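Call for Participants: Tell Us About Your Kitchen Table

Do you have a table in your house where everything happens? The one where the mail piles up and the homework gets done and somebody is always looking for a place to set down a hot dish? We would love to hear about it!

Wiva is a small oral history project, now in its second year, and this fall we are collecting stories about family tables. Not fancy antiques (although those are welcome too, if you really do eat at yours). We want the table with the wobbly leg, the one your uncle built in his garage, the folding card table that was only supposed to be temporary and is still there 12 years later. People tell wonderful stories once they start talking about a piece of furniture, and before long they are telling you how their grandparents met.

Last year's project was about front porches. We recorded 59 people in Nyberg and the towns nearby, and the recordings can now be heard at the Funik Reading Room on any day it is open. One woman talked for two hours about a porch swing and we kept every minute of it. So please don't worry that your story is too long, or too short, or too ordinary.

Who can take part

Anyone 18 or older who lives in or near Nyberg, or who grew up here and moved away. You don't need to own the table anymore. Some of the best stories will surely be about tables that were sold, burned, left behind in a move or fought over by cousins. You can come alone or bring someone along — sisters, roommates, a parent and a grown child. Two people remembering the same table differently is a real treat to listen to.

We are especially hoping to hear from people who rented furnished rooms, people who ran a business from the kitchen, and anyone who grew up eating in shifts because there weren't enough chairs.

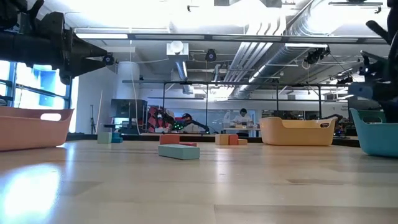 Honey-colored planks, with the light coming off them.

What you'll be asked to do

You'll sit down with one of our interviewers for a recorded conversation, usually a little over an hour. There is no script. We'll ask who sat where, what got spilled, what you were not allowed to do at the table and whether you did it anyway. If you have photographs, recipes, place mats, a drawing a child made on the underside, bring them! We can copy paper items while you wait and hand them right back.

Afterward we send you the recording and a typed copy, and you have a month to read it over. You can ask us to take out names or whole sections, and you don't have to tell us why. Nothing goes into the collection until you have signed off on it.

Conversations take place at the Reading Room or in your own home, whichever you prefer. Home visits are available in the evening as well. If stairs are a problem, please pick a home visit, as our recording room is on the second floor and there's no elevator. We can also talk by phone with people who have moved away, although the sound is never quite as good.

What you'll get

We pay each participant $40 for their time, by check, and a copy of the printed booklet when it comes out in February. The booklet is going to be around 200 pages this time — a big jump from the porch one, which was stapled by hand and sold out at the first reading. Participants are also invited to the listening supper at Vovham Hall, where we play short clips between courses. It's potluck, it's loud, and last year's cornbread was the best I have ever had.

How to sign up

Write to Marit Lindholm, project coordinator, care of the Funik Reading Room, or leave a note at the front desk. Please include your name, the best way to reach you, which times of day suit you, and a few lines about your table. A few lines really is plenty. If writing isn't your thing, stop by and tell me in person.

Sign-up opens August 26 at the desk — written as 26th August on the posters — and we'll keep going until the interview slots are full. If you would rather be interviewed in a language other than English, say so in your note and I'll do my best to find someone.

I can't wait to hear these.

Marit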